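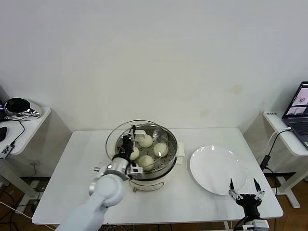
Lesezeit: 6 Minuten

Februar, abends, kurz nach dem Abwasch

Liebes Tagebuch, eigentlich wollte ich heute früh ins Bett, das Buch liegt schon aufgeschlagen auf dem Kissen und die Wärmflasche gluckert vor sich hin. Aber dann habe ich noch einmal den Schreibtisch abgeräumt und dabei das Heft gefunden, und wenn ich es jetzt wieder zuklappe, schreibe ich erst im März weiter, ich kenne mich ja. Also erzähle ich lieber gleich vom Mantel.

Der Mantel ist der graue, der von meiner Großmutter, schwere Wolle, mit dem Kragen, den man so schön hochschlagen kann, wenn der Wind vom Wasser kommt. Seit dem Umzug nach Pletby hing er hinten im Schrank, weil das Futter an beiden Achseln aufgegangen war und man beim Anziehen mit der Hand jedes Mal in den falschen Gang geriet, zwischen Futter und Stoff hinein, und dann stand man im Flur und ruderte. Drei Winter lang habe ich mir vorgenommen, ihn zur Schneiderei in Zekstead zu bringen. Drei Winter lang bin ich mit der Daunenjacke herumgelaufen, in der ich aussehe wie ein Schlafsack mit Mütze.

Heute Morgen war es soweit. Ich weiß gar nicht genau, warum gerade heute. Es hatte in der Nacht getaut, im Rinnstein lief das Wasser, und vor dem Küchenfenster saß eine Amsel auf dem Zaun und probierte ihre Stimme aus, noch ganz heiser und unsicher, als wäre ihr das selbst ein bisschen peinlich. Da dachte ich, wenn ich jetzt nicht gehe, ist Frühling, und der Mantel hat wieder einen Winter verpasst. Ich habe ihn über den Arm gelegt, was bei diesem Gewicht schon eine sportliche Angelegenheit ist, und bin zum Bus.

Die 515 fährt immer noch über Pliscombe, obwohl im Herbst überall Zettel hingen, die Strecke werde begradigt. Ich bin froh darüber. Es dauert länger, aber man kommt an der alten Ziegelei vorbei und an den Wiesen, die jetzt alle unter Wasser stehen, und darauf der Himmel, den es also gleich doppelt gab. In Pliscombe stieg eine Schulklasse ein, und auf einmal war der Bus voll mit nassen Stiefeln und einem großen Streit darüber, ob Dachse Winterschlaf halten. Der ganze hintere Teil war dafür, der vordere dagegen. Die Lehrerin sah aus dem Fenster und ließ sie machen. Ich hätte gern mitgeredet (Winterruhe! es heißt Winterruhe!), aber ich hatte ja den Mantel auf dem Schoß und kam mir damit sehr erwachsen vor.

In der Schneiderei in Zekstead war ich noch nie, und ich hatte mir etwas ganz anderes vorgestellt, etwas mit Neonlicht und Abholzetteln. Man geht aber durch einen Hof und dann eine enge Stiege hinauf, 21 Stufen, so steht es unten auf einem handgemalten Schild, vermutlich damit man sich vorher überlegt, ob man das will. Oben ist es warm und riecht nach Bügeleisen. Die Schneiderin hat den Mantel genommen und erst einmal überhaupt nichts gesagt. Sie hat ihn auf links gedreht, ist mit dem Daumen die Nähte entlanggefahren, hat den Kragen umgeklappt und hineingesehen wie in ein Ohr. Mir wurde ganz bang dabei. Ich dachte, jetzt kommt es, jetzt sagt sie, das lohnt nicht mehr.

Sie hat dann gesagt, das Futter sei schon einmal erneuert worden, und zwar von jemandem, der es nicht gelernt, sich aber sehr viel Mühe gegeben habe. Und sie hat mir die Stiche gezeigt, winzig kleine, ein wenig schräg, mit einem Faden, der eine Spur zu blau ist. Den Faden kannte ich! Mit demselben blauen Garn waren bei meiner Großmutter die Geschirrtücher gesäumt und die Knöpfe an den Kopfkissen angenäht, ich glaube, sie hatte einmal eine ganze Kiste davon bekommen und ihr Leben lang daran aufgebraucht. So viele Jahre habe ich diesen Mantel an- und ausgezogen und nie hineingesehen. Ich habe in dieser Schneiderei gestanden und musste mir die Nase putzen, und die Schneiderin hat sehr taktvoll eine Schublade sortiert.

Wir haben dann lange über den Stoff beraten. Es gab einen in Dunkelrot, der mir sofort gefiel, und einen vernünftigen in Grau. Ich habe den grauen genommen, bin hinausgegangen, im Hof stehengeblieben, die ganze Stiege wieder hinauf und habe den roten genommen. Sie hat gelacht und gesagt, das machten die meisten so. Am Saum lässt sie ein Stück vom alten Futter stehen, mit den blauen Stichen, darum hatte ich sie gebeten und fand es im selben Moment albern, aber sie hat es einfach auf den Zettel geschrieben, zwischen die Ärmellänge und den Preis. In 2 Wochen kann ich ihn holen.

Danach war ich so leicht ohne den Mantel, dass ich nicht gleich zurückwollte. Ich bin zu Bensaid hinüber, in den Laden mit den Kurzwaren und dem Tee, der inzwischen auch Mehl und Trockenpilze und Emailschüsseln führt und in dem ich noch nie mit dem herausgekommen bin, was ich holen wollte. Gebraucht hätte ich Druckknöpfe. Gekauft habe ich Tee, eine Rolle Garn in genau diesem zu blauen Blau — ich habe lange am Ständer gestanden und alle Rollen ans Fenster gehalten — und ein Päckchen Trockenhefe. Die Druckknöpfe sind mir dann im Bus wieder eingefallen, an der Ziegelei.

Die Hefe war natürlich für die gedämpften Brötchen, die hellen, runden, die ich mir seit Weihnachten angewöhnt habe. Mit dem Deckel schräg am Topf sehen sie immer so zufrieden aus, wie kleine Gäste in einer Badewanne. Ich mag an ihnen, dass sie keine Kruste haben und einem gar nichts entgegensetzen, man beißt hinein wie in ein Kissen. Dazu gab es den Rest vom Rotkohl, was vermutlich irgendwo verboten ist, mir aber sehr gut geschmeckt hat. Großmutter hätte Vanillesoße verlangt und wäre vom Rotkohl nicht zu überzeugen gewesen.

Nachmittags dann noch die Sache mit dem Fenster. Im Arbeitszimmer waren es wieder nur 16 Grad, obwohl die Heizung tickte und sich sichtlich bemühte, und ich habe mit der Hand den ganzen Rahmen abgetastet, bis ich unten links den Zug gefunden habe, einen dünnen, kalten Faden von Luft. Ich habe ihn mit einem zusammengerollten Handtuch zugestopft. Schön ist das nicht, aber abends saß ich dann ohne Wolldecke da und kam mir vor wie eine Hausbesitzerin aus einem Roman. Morgen schreibe ich wegen der Dichtung an die Verwaltung. Oder übermorgen.

Mit dem blauen Garn habe ich dann vorhin tatsächlich noch etwas genäht, den Aufhänger am Küchenhandtuch, der seit Ewigkeiten an einem einzigen Fädchen hing. Meine Stiche sind viel größer als ihre und laufen nach rechts weg, als hätten sie es eilig. Beim Auftrennen habe ich mir überlegt, wann sie das Futter wohl gemacht hat, und ob sie dabei am Küchentisch saß oder in dem grünen Sessel am Ofen, bei der Lampe mit dem Fransenschirm. Ich vermute den Sessel. Sie hat beim Nähen immer leise vor sich hin gezählt, daran erinnere ich mich, und wenn man sie unterbrach, hob sie nur den Zeigefinger, und man wartete. Wie gern ich da gewartet habe, auf dem Teppich, mit der Knopfdose. Da war ein Knopf dabei, der aussah wie eine Brombeere, den durfte ich nie behalten und immer anschauen.

Wo die Knopfdose wohl geblieben ist? Ich muss meine Tante danach fragen, wenn sie am Telefon einmal Luft holt. Beim letzten Mal ging es nur um ihr Knie und um die neue Fähre, die zu laut ist.

Jetzt ist es draußen ganz still, nur aus der Rinne tropft es noch. Falls es morgen trocken bleibt, will ich unter der Hecke nachsehen, ob die Schneeglöckchen schon spitzen, und auf dem Rückweg die Briefmarken besorgen. Und Druckknöpfe. Die Wärmflasche ist inzwischen lau, ich fülle sie noch einmal nach und gehe dann wirklich ins Bett.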